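Surfaces and Finishes: Notes for Week 2
Tutor: Soledad Serrano

Last week we sawed, planed and made a dreadful amount of dust. This week we get to the part I love most, which is what happens when the first coat goes on and a dull board wakes up. Please read these notes before the session, and bring your sample board with you even if you think it's ruined. (It won't be. I have rescued worse!)

Why grain shows

Wood is a bundle of tubes. When a tree is cut into boards, the saw meets those tubes at different angles, and each angle sends the light back to your eye in its own way. Cut along the tubes and you get long, calm lines. Cut across a place where they twist or wander and you get what we call figure: ripples, flames, stripes that seem to move as you walk past. Tilt your board under the window and watch the light and dark patches swap places — I still do this with every new plank, and I have been at it for years.

Raw wood hides most of this. The surface is rough with tiny broken fibres and they scatter the light in all directions. A finish fills the gaps between them, the scatter drops, and the colour deepens.
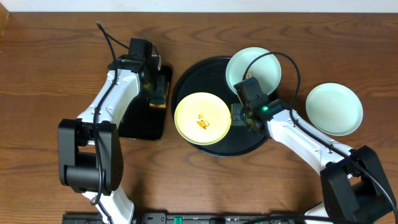
Oil is the finish we start with, and it's the friendliest one for beginners. It soaks in, it doesn't show brush marks, and if you scratch it you can rub in a little more. Varnish sits on top as a skin, so it puts up with spills far better but is harder to mend. Think about what the piece has to live through before you choose. A tabletop with a warm brown, strongly figured grain like the one in the photo, with dishes set out on it, is a lovely case to argue over: you want all that pattern to show, and you also want to put a plate down without worrying. Have an opinion ready, as we'll go round the room.

What to do with your sample board

Sand with the grain, always. Start coarse and finish at 200 grit, then stop. Going finer feels wonderful under the hand but it closes the surface and the oil can't get in properly. Wipe off the dust, damp the board lightly, let it dry, and sand once more by hand. That raises the loose fibres and takes them away before they can spoil your first coat.

Put the oil on with a cloth. Leave it for 20 minutes, then wipe off everything that hasn't soaked in. Be generous with the wiping! Nearly every sticky board I am shown was wiped too little.

Safety

Oily rags can heat up by themselves and catch fire. Lay them flat outdoors to dry, or put them in the lidded metal tin of water by the door. Never scrunch them up in a bin.

For next time

Oil one half of your board and leave the other half bare. Write the date on the back in pencil. We'll compare them with the varnished boards in December, when the colours have had time to settle — they do change, and walnut is the one to watch.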